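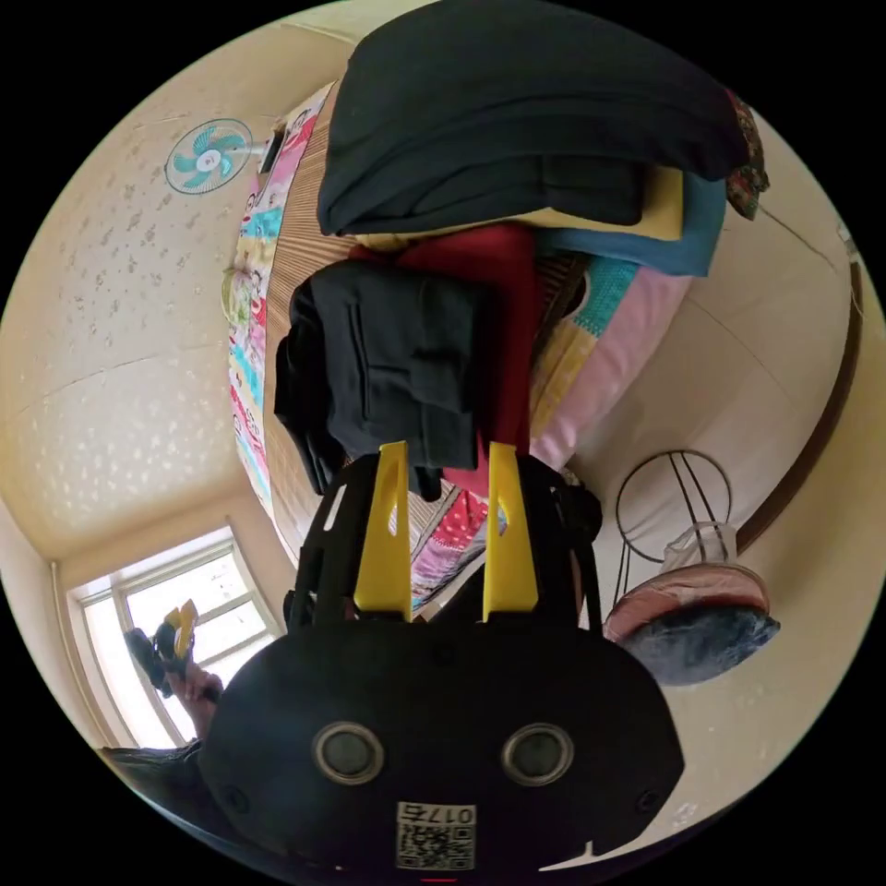

*Figure 3. Vue de la caméra de pince au début d'un épisode « pile de linge sur lit ». Doigts jaunes parallèles, légèrement écartés.*

## 4.2 Enregistrement des épisodes de tri textile

Cette section décrit l'acquisition des démonstrations servant à l'entraînement de la politique Peleck. Le calibrage (section 4.1) doit être terminé.

1. Poser les vêtements pliés en pile sur le lit. Mélanger les teintes : un pantalon noir sur un textile rouge donne un bord facile à segmenter, un pantalon noir sur du bleu marine non.
2. Tenir la pince face à la pile, doigts dirigés vers l'article à saisir. Les fentes allongées proches de l'extrémité des doigts doivent rester visibles à l'image.
3. Lancer l'enregistrement dans Wiltitz et rester immobile pendant 4 secondes.
4. Saisir un seul article par épisode. Le déposer hors de la pile, puis ouvrir complètement les doigts.
5. Arrêter l'enregistrement. Noter le type d'article et l'étiquette de succès.
6. Remettre la pile en désordre partiel tous les 26 épisodes.

> **Attention.** Ne pas couvrir l'autocollant à code QR placé sur le corps de la pince. Un épisode dont l'identifiant n'est pas lu est rejeté à l'import.

> **Remarque.** Une fenêtre en plein jour dans le champ modifie l'exposition. Verrouiller celle-ci sur la pile avant l'étape 3. Les épisodes présentant une dérive visible sont conservés, mais marqués `expo_var`.

### Volume de données

Le protocole prévoit 500 épisodes par pièce, dont 125 réservés à la validation. La séparation se fait par pile et non par épisode ; deux épisodes issus de la même pile ne peuvent pas figurer dans les deux ensembles.

### Limites connues

- Les petits tissus à motifs qui dépassent du bord de la pile sont souvent confondus avec l'article voisin. O. Barroso a ajouté en août une classe `bord_libre` pour ces cas.
- La forte courbure de l'objectif déforme murs et plafond. Ne pas rogner les images : l'estimation de pose utilise ces régions.
- Les couvertures en patchwork produisent de faux contours entre carrés. Le seuil à appliquer est donné en annexe C (Y. Duan).

Les fichiers sont ensuite transférés selon la section 4.3.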